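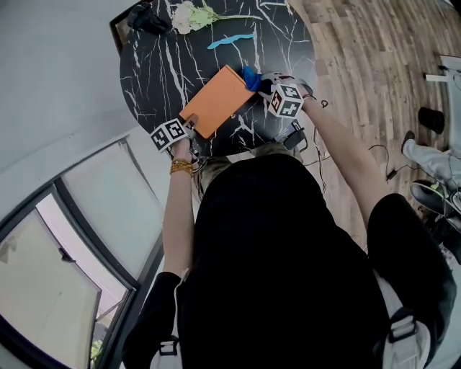 ## Ticket 174: newsletter signup form eats the last name

**Opened by:** Daryna Vasylenko
**Date:** 3/26/23
**Status:** fixed, keeping it open a bit longer

OK so I run the Tultovar site (small shop, one round black table, lots of tea) and the signup form has been dropping last names. People type the whole thing in, hit Join, and the welcome email goes out with "Hi Marta" and a blank where the rest should be. The form is the Pesport plugin, and the list itself lives in Grumora.

**What I tried first**

- Cleared the site cache, then my browser cache. No change.
- Signed up myself from my phone and my laptop. Same blank both times!
- Turned off every other plugin for 15 minutes - still broken, so I turned them all back on before anybody noticed the menu was gone.

**Second go, after lunch**

I exported the list from Grumora and the last name column is there, it's just empty for everyone who joined after the plugin update. Older people are fine. So the form stopped sending it, or it's sending it under some other name.

Went into Pesport > Fields > Mapping and found 3 entries for last name. One says `last_name`, one says `lname`, and one is my own old one called `surname` (I have no memory of making it). The form was pointed at `surname`. Grumora wants `lname`.

**Fix**

1. Deleted `surname` and `last_name`.
2. Pointed the form field at `lname` and hit Save at the bottom of the page. There's another Save at the top that only saves the colors, watch out for that one.
3. Signed up again with a fresh address. "Hi Daryna Vasylenko" - hooray!

**Still to do**

- Up to 100 people came in with no last name. I'd love to pull them back out of the form log if Pesport keeps one. Does it? I can't find it in the menu.
- The Nechyporuk theme shows the success message in pale gray on white. Separate ticket, I know, I'll open one.

If support can answer the log question I'm happy to close this.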